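Most advice on caring for a wooden table starts with the product and works back to the timber. I think that is the wrong order. A table should be looked at before anything is put on it, and looked at again every time it is cleared, and very few households or workshops do either.

My argument concerns pale timber in particular. Dark tops forgive a great deal. A walnut-coloured surface can carry a decade of cup rings before a visitor remarks on them. A light one shows the first ring, the first line of ballpoint pressed through a single sheet of paper, and the first patch where the finish has worn through at the place someone always sits. People treat this as a fault and buy darker furniture the second time. I regard it as the main reason to own a pale table. The surface reports its own condition and the owner can act while the repair is still small.

The usual objection is labour. Lesia Romaniuk, who refinished tables for the reading room at Espinoza before I took over the work, held that a pale top costs twice as much in upkeep as a dark one. Her ledger for the room supports her up to a point. One long table took 133 minutes of attention in a year, nearly all of it wiping and light abrasion, and the darker table beside it took less than half of that. The ledger stops short of the year in which the darker table was stripped to bare wood, a job that ran to 12 days and put the room out of use. Small, regular work was being compared with large work that had been put off.

Grain is the second part of the case. On a plain-sawn face the growth rings are cut at a shallow angle, and they come out as nested arcs, usually called cathedral figure. Away from the arches the lines straighten and draw closer together. The figure is often subtle on a light timber, a matter of slightly darker tan against cream, and a heavy gloss will bury it under reflections from the window. A matte finish leaves it readable from a chair.

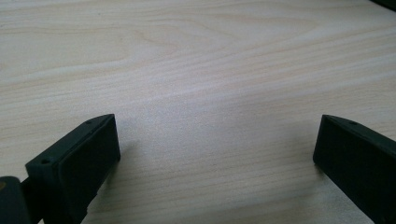
It also tells the person with the cloth which way to work. Wipe and sand along the grain, never across it. Cross-grain scratches on a pale top catch low morning light and cannot be polished out; they have to be cut back until the surrounding surface is level with the bottom of the scratch. I have seen this done with a kitchen scourer in less time than it takes to boil a kettle, and the correction used up most of an afternoon.

On the matter of product I am less firm. The Drerkis hardwax is adequate and smells for two days. The Iltska oil goes on more easily but yellows, and on a cream-coloured board the yellowing is plain by the second winter. I have used both on offcuts from the same plank and would choose the hardwax for any top lighter than oak. Orow sells a water-based lacquer, catalogue number 1507, which keeps its colour better than either. It forms a film, however, and a film cannot be patched neatly. For a table in daily use I rate ease of patching above colour.

What I will not concede is the cloth. Runners, placemats, felt-backed centrepieces and the permanent bowl of fruit all do the same harm on a light timber. Light changes the colour of the exposed wood and leaves the covered wood as it was. Take the runner away after three summers and its outline remains. The owner then puts the runner back to hide the outline, and the difference deepens. A tabletop that is cleared completely at night and used freely by day will age evenly over its full area.

Clearing has a practical benefit as well. Grit collects under objects that are never lifted, and it scratches when they are finally pushed aside. A bare top can be wiped end to end in one pass with a damp, well-wrung cloth and dried in a second. No spray is needed for ordinary dust. Vinegar, which is recommended everywhere, dulls several of the common finishes and should be kept for the kettle.

I would also ask schools and libraries to stop specifying glass over timber. It traps moisture at the edges, it clouds, and it turns a surface that could be repaired by hand into one that has to be dismantled first. If the timber is too good to write on, it has been put in the wrong room.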